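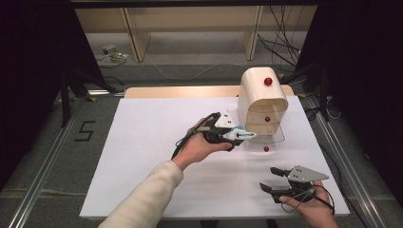 Farkus Bench Gallery: The Slipped Jaw Fault
Posted January 29, 2018 by Desta Lencho

The gallery page for the ball and shelf task covers the work with the two hand-held grippers, and also the fault that stopped it. Several people at Sturano asked what happened, so the captions run longer than usual. Larger copies are in the shared folder under the Seyoum heading.

Short version: the blue-and-white jaw on one of the grippers lost its zero position while it was in use. The log went on recording good values for a jaw that was not where the log said it was. There were no injuries. We lost 41 recordings and most of a week.

Ball and shelf task, both grippers in hand

The blue-and-white jaw is close to the shelves of the cream fixture, with one red ball on the rounded top, one on a lower tier and one on the board in front. The black gripper with the gray plate is in the other hand. Reaching between the tiers is where the fault did the most harm, because there is little room on either side and a few millimeters of error puts the jaw into the shelf.

What we noticed first

Eldana Demissie was playing back recording 520 on the arm when the jaw closed early and pushed the ball to the back of the tier. She ran it again and got the same result. We blamed the arm, and spent a day and a half recalibrating it. The arm was fine. Playback of older recordings went through without trouble, and that should have sent us to the hand-held unit sooner.

What had failed

The jaw is driven through a small hub that is clamped to its shaft with one set screw. The screw had backed out by less than a turn. Under light pressure the hub held. When the jaw met something firm, such as the edge of a shelf, the hub slipped on the shaft and stayed slipped. The position sensor reads the shaft and has no view of the jaw itself, so the numbers looked clean the whole time.

The slip was around 4 degrees when we measured it. At the jaw tip you can see that with the naked eye if you close the jaw fully and hold it up to a light. We had stopped doing that check in May, when the software got its own startup test. The startup test also reads the shaft.

The cable

We had a second complaint about the same unit, which was short dropouts in the signal. This was a separate problem. The cable leaves the handle and loops across the board, and if the loop is caught under a wrist it pulls at the connector. The Brerness connectors we use have a locking collar, and ours had not been turned to lock. Nine recordings had gaps from this. They are included in the 41.

What was thrown out

We went back through all 663 recordings in the set and compared the logged closing width with the known width of the ball. The mismatch starts at one clear point and continues to the end. Everything after that point was removed. The earlier recordings stay in the set and can be used as they are. If you copied the set before the date on this page, please delete your copy and take the new one.

The other gripper passed. Its two black fingers closed to the same width every time we tried it, and its screw was tight. We applied thread locker to it anyway.

Changes on the bench

Thread locker on the hub screws of all units, with a paint line across the hub and shaft so a slip shows at a glance.

The closing check by eye is back. It goes at the start of each session and again after any hard contact with a fixture.

Connector collars are locked before the unit is picked up. Whoever is holding the grippers says "locked" out loud before recording begins.

Playback on the arm now starts at quarter speed for the first recording of each batch, with a hand on the stop button. On the bad playback the jaw only moved a ball. With a person reaching in to reset the fixture, it would have been a different report.

Still open

We do not have a good answer for sensing the jaw directly. Eldana has a magnet and a small sensor taped to a spare unit, and it works until the jaw is bumped. If anyone at Sturano has solved this on a gripper of similar size, please write to me at the usual address.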